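Storing Folders and Binders in a Low Cabinet

Pull everything out before you decide where it goes. Wipe the shelf with a barely damp cloth and let it dry, then sort the paper into two groups: things you open every month and things you only keep. Keepers go to the back.

Measure the shelf depth with the door open. Hinges take up room, and a folder that sticks out even a little will stop the door from closing.
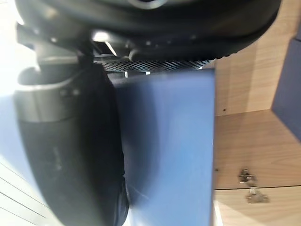
Blue panel next to light wood.

Large folders bend at the corners when they lean, so lay them flat if the shelf is wide enough. Put the heavy binders down first. Stick a label on the front cover, low down, and write on it before you stick it — pens skip on a curved cover.
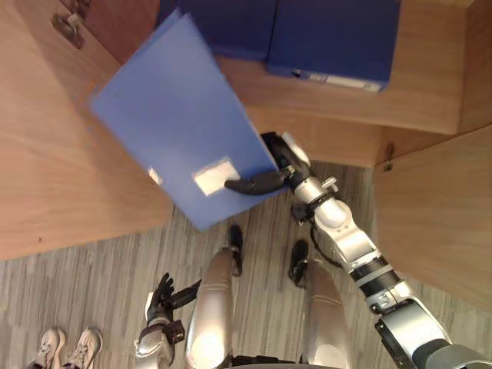

How often should I clear out old household papers?
Once a year is enough for most homes. November works well, before the year-end statements start to arrive.

Leave a gap at one side wide enough for your hand. Slide folders in by the long edge and don't force the last one. If it won't fit, start a second shelf.

Updated 2025-08-01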